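In Defense of the Folded Towel

October 11, 2023 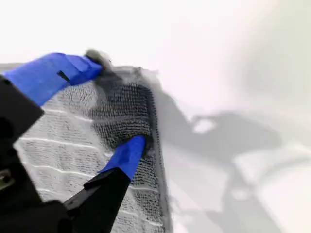 Why I still fold the cleaning cloths

In my family there is a small disagreement which comes back every autumn, when we clean the apartment before the heating season. It is about microfiber towels, the gray and white ones that we use for the kitchen and for the windows. One side says that a cleaning cloth is a tool, and it can live in a bucket under the sink like a ball. I am on the other side. I fold them, all of them, and I want to explain my reasons without being too serious about it.

When I moved from Darkatville to Gramville I lived for two years in a furnished room with one drawer for everything that was not clothes. The drawer was 542 millimeters wide, I remember this number because I measured it many times, hoping that it would become bigger. If the cloths went in as they came from the line, the drawer did not close. If they were folded in thirds and then in half, it closed, and there was still a place for the candles and the sewing box. So my habit did not start from a love of order. It started from a bad drawer.

Now I have a whole cabinet, and I could throw the cloths in from the door. But I noticed that the folding changes also how I clean. A towel folded in half and in half again gives you eight clean faces, if you are patient and turn it. You wipe the counter with one face, turn, wipe the stove with the next. With a towel in a ball you always push the same dirty part around, and you do not know which part it is. My neighbor cleans her whole kitchen with one folded cloth. I need two, and I think this is quite acceptable.

There is also the matter of what is inside the fabric. Microfiber with small loops catches everything. This is its good quality in the kitchen and its bad quality in the bucket, where it takes hair, crumbs, pieces of onion skin, and keeps them through the wash. When I fold a clean towel on the table I see these things and I pick them out. A person who does not fold never looks at the towel, and then wonders why there are lines on the window.

I must be fair to the other side. Their strongest argument is time. My husband once told me that I was spending my life on rags, and that a person from the future would laugh at me. It is true that folding takes some minutes after each wash. It is also true that many people have small children, or two jobs, or pain in the hands, and I would not say to them that they should stand at the table and make rectangles. If the cloth is clean, it is already a success.

The second argument is that the fold does not stay. Thin cotton keeps a crease, but a thick looped towel is a little like bread dough, it comes back up. This annoyed me for a long time. I bought for the cabinet a divider from Warell, a simple thing, and since then the towels stand on their side like books and hold each other. Before that I had tried a method from a Morikawa booklet which I found at a school sale, printed in 2000 I believe, where every cloth is rolled and the end is tucked inside. It looks very nice. But to use the towel you have to unroll it and fold it again for the cleaning, and so you do the work two times. I gave the booklet back to the sale the next year.

What I do not accept is the idea that folding is only for guests, for the bath towels that are shown on a shelf. I find it strange that we take care of the towel that does almost nothing, and the one that cleans the oven must live in a bucket. I have seen bathrooms where the good towels were so beautiful that I dried my hands on my trousers.

My way is not complicated. I lay the towel flat, I pull the corners, because the corners are always curled after the dryer. Then thirds along the long side, then half. If one corner sticks out I leave it - it is a rag after all, and it is useful to have something to pull when the hands are wet. Gray ones go on the left for the floor and stove, white ones on the right for the glass. The ones that are both gray and white were the cause of another discussion at home, and for the moment they go in the middle.

I do not expect that my family will change. Last week I opened the cabinet and there was a ball of towel on top of the row. I took it out and folded it, and put it back with the others.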